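«Una máquina parada es una persona que espera»: conversación con la coordinadora de un taller de ordenadores recuperados

12 de mayo de 2020

La entrevista se hizo por teléfono, en dos llamadas, porque la primera se cortó cuando ella tuvo que abrir la puerta a un repartidor. La coordinadora del taller de Wuscombe prefiere que no ponga su nombre. «El taller tiene nombre, con eso es suficiente», me dijo al principio, y respeto su decisión.

El taller recibe ordenadores que las oficinas retiran y los prepara para familias con hijos en edad escolar. Lo llaman Perron, como la vía donde antes se descargaban los paquetes del tren, justo detrás del edificio. Desde noviembre hasta hoy han entregado 400 equipos, la mayor parte en estas últimas semanas, cuando los alumnos empezaron a seguir las clases desde su casa.

Le pregunté si esperaba una demanda tan grande. «Yo sabía que había casas sin ordenador. Lo que no sabía es cuántas casas tienen un solo ordenador para cuatro personas. Estas familias no aparecen en las listas, porque en el formulario contestan que sí, que tienen uno.»

La lista de espera tiene 18 páginas. Ella la guarda impresa, con anotaciones a lápiz: quién tiene exámenes, quién vive lejos de Brutport, a quién hay que llamar después de las ocho. Me explicó que intentaron hacerlo con una hoja de cálculo compartida y que fue peor. «Cada persona cambiaba una columna. Al final teníamos tres órdenes diferentes y ninguno era justo.»

Sobre la justicia hablamos bastante. Yo quería saber con qué criterio se decide quién recibe primero. Ella respondió despacio, y creo que no era la primera vez que daba esta respuesta. «Primero los que terminan una etapa este año. Después las casas con más niños. Después, la fecha de la solicitud. No pedimos papeles de ingresos. Hubo una discusión sobre esto y yo me puse muy dura. Si una madre me dice que no puede comprarlo, yo la creo.»

¿Y si alguien miente? «Entonces un niño tiene un ordenador que podía tener otro niño. No es un desastre. Es peor hacer pasar vergüenza a todos los demás.»

Casi todo lo que reciben son torres de sobremesa, y esto sorprende a las familias, que esperan un portátil. Ella defiende las torres con cierto cariño. Se abren con facilidad, las piezas se pueden cambiar por separado y una máquina de oficina de hace unos años todavía sirve para escribir, leer y seguir una clase. El inconveniente es el espacio: en algunos pisos no hay una mesa donde dejarla fija, y entonces buscan otra solución, no siempre buena.

También me habló del dinero. El último recibo de piezas fue de 3,076 euros (ella lo escribe así en su cuaderno, con la coma a la manera inglesa, y me lo dictó con la coma), casi todo en discos y memoria. «Las torres llegan gratis, pero llegan sin disco. Las oficinas lo quitan por seguridad y yo lo entiendo. Solo que después el disco lo pagamos nosotros.»

Torres de sobremesa abiertas, con las piezas a la vista.

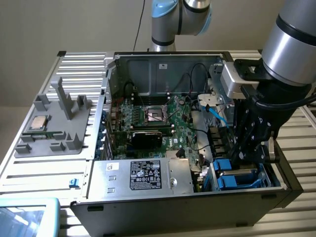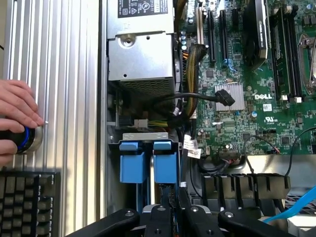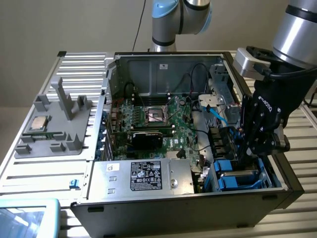
Lo que no se puede reparar

En la segunda llamada quise preguntar por los problemas que no son técnicos. Ella se rió un poco. «Son casi todos.» El más frecuente es la conexión. Una familia recibe el equipo, lo enciende y descubre que la señal no llega al cuarto donde lo han puesto, o que depende del teléfono del padre, que se va a trabajar a las seis y se lo lleva.

Para estos casos han escrito una guía que se llama Fina. Son 9 hojas grapadas, con letra grande y dibujos hechos a mano. Explica cómo conectar los cables, cómo cambiar la contraseña y qué hacer cuando el profesor manda un archivo que no se abre. La primera versión era más larga y la leyeron muy pocas personas. «La probé con mi vecina, que tiene setenta años y cuida a dos nietos. Donde ella se paraba, yo tachaba.»

Le pregunté qué hoja se consulta más. Es la del sonido. Muchas pantallas de oficina no tienen altavoces, y el niño ve a la maestra mover la boca. Ahora meten unos auriculares en cada caja, cuando los hay. La semana pasada no los había y tuvieron que hacer muchas llamadas.

Quise saber también cómo se entregan los equipos en estos días. Se dejan en el portal, se llama al timbre y se espera al otro lado de la calle. Ella echa de menos entrar en las casas, aunque fuera diez minutos. Antes podía ver dónde iba a estar la máquina, si había un enchufe cerca, si el niño tenía una silla. «Ahora solo veo una mano que saluda y una puerta. Después me quedo con la duda toda la tarde.»

Hacia el final de la conversación le pregunté qué pasará cuando se abran otra vez las escuelas. Yo esperaba que hablara de cerrar, o de descansar, pero ella ya piensa en los equipos que volverán. Algunas familias los devolverán porque ya no los necesitan, otras porque se han estropeado, y el taller no tiene sitio para guardar tantos. Ha pedido a Brutport un local en la planta baja de la antigua biblioteca. De momento le han contestado que lo van a estudiar.

«Les he dicho que estudien tranquilos, pero que necesito las llaves antes de noviembre», me dijo, y me pidió que esta frase sí la pusiera.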